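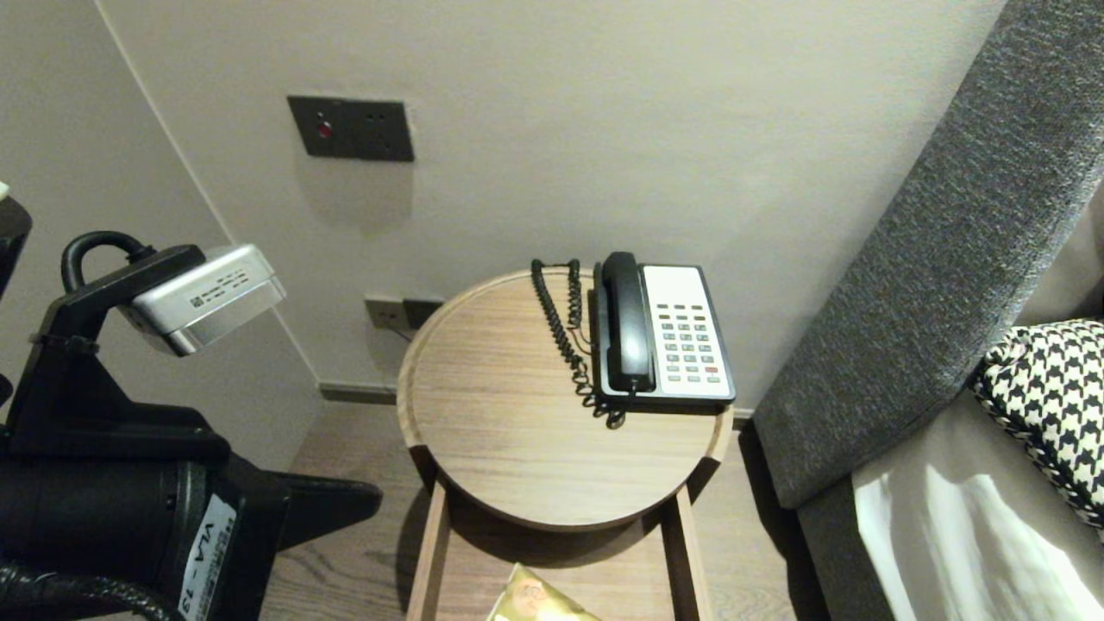 Does a round nightstand hold enough for everyday use next to a bed?

It holds a phone, a lamp with a small base and a glass of water, and after that you start stacking things. If you read in bed and keep more than one book going, get a square one.

I bought the Rullen nightstand in February from Prostirley, the furniture shop that took over the old Drarkura showroom. It cost $245, plus $37 for delivery to the door. Carrying it upstairs was extra, so my neighbor Svenja Sauerland and I did that part ourselves. It is heavier than it looks in the store and there is nothing on it to grip, so wear gloves with rubber palms.

Assembly is minor. The body comes in one piece and you screw in the feet. The instruction sheet has one drawing and no words. One of the four feet in my box had a stripped thread. I wrote to the shop, and Radoslava Kováčik at the service desk mailed a new one without asking for the old one back.

The top has a raised rim, and I have mixed feelings about it. Pens and pills stay put. Dust also stays put, and a cloth does not get it out of the corner where the rim meets the top. I use a dry paintbrush once a week. A round top also leaves two gaps when you push it against the wall, and a charger cord will slide down into one of them every night unless you clip it.

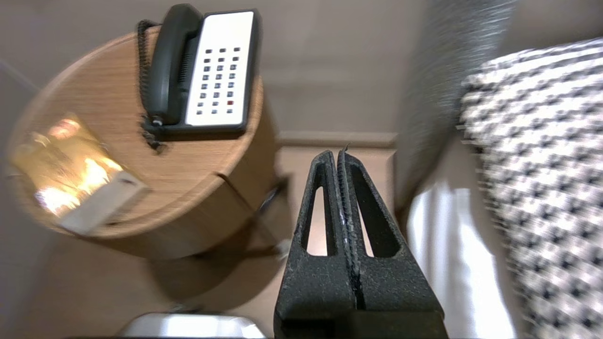
Before this I had the Seok, which is square, costs $200 and has an open shelf. The Seok is the more useful piece. You can put a tissue box on the shelf and still have the whole top free. I gave it to my sister-in-law, Geum-ok Yang, who has a bigger bedroom and does not walk into corners in the dark. I do, and that was my main reason for changing. I have not had a bruised hip since February.

The finish has held up well. I left a cold glass on it overnight twice and found a faint ring the first time, which was gone by noon. Hand cream leaves a mark that needs a little dish soap.

Height is the thing to check before ordering. With my mattress the top sits slightly lower than my pillow - fine for reaching, less good for reading a clock while lying flat. Measure from the floor to the top of your mattress with the bedding on.

I would buy it again at this price for a small room. For a larger room I would buy the Seok and keep the difference.

Reviewed by Mi-kyung Geum, 2016-06-27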